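如何就地方议会的枪支管理议案提交书面意见

适用范围：本页说明Lonamdale选区居民向议会公共安全委员会提交书面意见的步骤。口头陈述须另行登记，程序不同。

一、确认议案编号

在议会网站“在审议案”栏目中检索关键词“枪支”或“持证携带”。同一主题常有多份文本并存，须核对编号和版本号。本会期涉及公共场所携带枪支的议案为第307号，目前公布的是第2版。引用条款时以最新版本为准，旧版条号与新版不完全对应。

二、确认提交期限

意见征集期自议案交付委员会次日起算，共15天，周末计入。截止时间为最后一日下午五时，以系统收件时间为准。期限届满后送达的材料仍会存档，但不列入委员会的汇编。

三、撰写正文

1. 首行写明议案编号、版本号和立场：支持、反对，或建议修改。
2. 第二段写明身份：姓名、所在选区、是否代表某一组织。代表组织提交的，须附授权函。
3. 逐条说明意见。每条意见先写条号，再引原文，后写理由。建议修改的，给出完整的替代文字。
4. 引用统计数据时注明来源、年份和统计口径。“涉枪案件”与“涉枪死亡”不可混用。
5. 涉及具体枪击事件的，只引用已公开的官方报告或法庭文件。不要写出未成年受害人的姓名。

正文以两页为限，附件不计入页数。

四、提交

在线提交使用Nurkar系统。首次使用须注册并验证住址，验证码有效期为39分钟，过期须重新申请。文件格式为PDF，文件名采用“编号-姓氏”，例如“307-Skinner”。

纸质材料寄至Hepburn楼委员会秘书处，一式两份，单面打印，不装订。

五、提交之后

系统会发出收件回执，请保存回执号。意见书在汇编公布后即为公开文件，住址和电话由秘书处遮盖，姓名保留。需要匿名的，应在提交时勾选相应选项并说明理由，由委员会主席决定。

更正已提交的内容，须在截止前重新上传全文，系统以最后一份为准。单独寄送的勘误页不予合并。

常见退件原因：未写议案编号；正文超页；一份文件同时评论多个议案；代表组织提交而未附授权函。

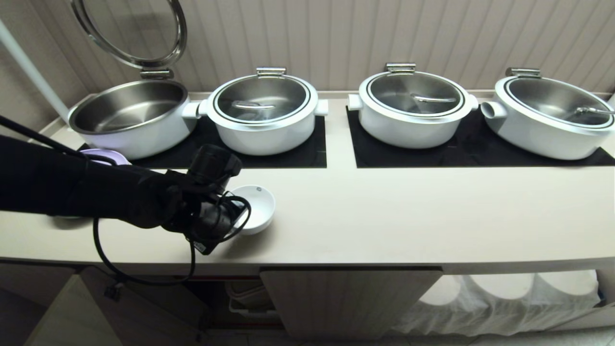
撰文：Wiebke Meinecke　校订：Mhairi Lennox
栏目：议会程序指南　一月更新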